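Plasetti corner shop reopens with drinks you can find at last

The little shop on the ground floor of the Plasetti building is open again, and it is lovely to have it back! The shutters went up at seven in the morning after most of January spent behind paper-covered windows, and by half past there was a queue for the coffee machine that went past the newspapers and almost out of the door.

Anyone who used the old place will remember how it worked, or how it didn't. Drinks were in three different spots, crisps were behind the till and if you wanted a sandwich you had to stand sideways to let people past. Gosselin, the firm that runs the shop, has moved nearly everything. The till is now by the door, the sandwiches have a wall to themselves and the dark shelving along the back has been given over to bottles and snacks, with clear edges at the front so that the labels aren't hidden behind a strip of price tickets.

The change sounds small but it makes a real difference at ten to nine, when half the building wants something for the desk and the other half is on its way to the tram. You can walk in, see what you're after from the doorway and be out again in under a minute (we tried it, twice).
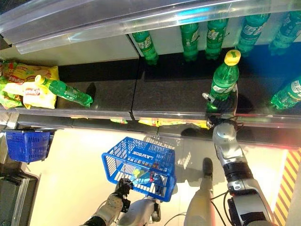

Gosselin says the shop now carries 411 different lines, with room for a few more once the spring stock comes in. Cold drinks were the thing people asked for most when customers filled in the cards left by the till last autumn. There were 653 cards in the end, a brilliant response for a shop this size, and a good many of them said the same thing: more choice that isn't fizzy, please, and keep it where we can reach it. Second on the list was later opening. The shop will now stay open until nine in the evening, two hours longer than before, which will please the evening classes on the second floor no end.

The fitting out was done by Dralico, whose joiners also did the reading room at Plinance across the courtyard. They kept the old tiled step at the entrance, a bit worn in the middle and much loved, and added a ramp beside it. The lighting is new as well. The old tubes used to buzz, and the shop is so much calmer without them.

There has been some grumbling about the magazines, and it's fair enough. The rack has gone from four rows to one, and the puzzle books have vanished altogether. Gosselin says puzzle books can be ordered at the till and will normally arrive within a week. If enough people ask, a second row will come back, so do ask.

Prices are mostly as they were. Filled rolls have gone up a little, filter coffee has come down, and the loyalty stamps from the old shop are still good until the end of March. Bring the card with you even if it's tatty. Ten stamps still gets you a hot drink of any size, and the first 1,000 customers with a full card will get a pastry thrown in too. The almond ones had gone by mid-morning on the first day, so get in early if you have your heart set on one.

The bottle return has been moved outside, next to the bike racks, and takes both glass and plastic. In its last full month at the old spot by the stairs it took in 1,411 bottles, and it was forever full by lunchtime. The new bin is deeper and will be emptied in the morning and again in the afternoon. Please take lids off jars first.

The shop is open from seven in the morning until nine in the evening. Cards and cash are both accepted, and there are two stools by the window for anyone who wants to drink their coffee sitting down. Suggestions for new stock can be left in the box beside the till.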